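Thread on matte tabletop coatings and why two desks with the same color code never look the same. I spec finishes for office refits, so this is mostly about gloss readings and lighting.
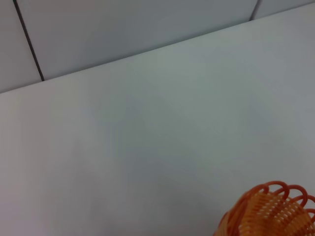
Aishwarya Shetty

1/ A pale gray-white is the hardest color to match. The pigment load is low, so any tint in the room shows up in it. Warm lamp on one side, window on the other, and one top reads as two grays.

2/ Color codes describe the coating under a standard lamp. Your office does not have one. Ask the supplier which lamp they measured under and write it on the order.

3/ Gloss is a separate number. Two panels can match on color and differ on gloss, and people will call that a color mismatch. Check both before you reject a delivery.

4/ We had this on the Temley refit in March. Order of 617 tops, two production batches. Color was inside tolerance on every one we measured. Gloss was 6 units apart between batches.

5/ Fix was dull but it worked: sort by batch, one batch per floor. Kandasamy wanted to recoat. Sadia Memon ran the cost and that ended the discussion.

6/ Matte finishes also polish with use. Forearms and wipes raise the gloss at the front of the desk first. Measure the middle and you will miss it – take readings near the user side as well.

7/ Skip abrasive pads and melamine sponges. Damp microfiber, mild soap, dry cloth. The shiny patch a sponge leaves cannot be cleaned off.

8/ Keep one uncoated offcut and one coated offcut from each batch, in the dark, labeled. Replacement panels get compared to those, never to a desk that has been in daylight for years.

9/ Someone will ask about Lonix vs Tandel coatings. I have only measured Tandel over any length of time. Will post the readings once I have the next set.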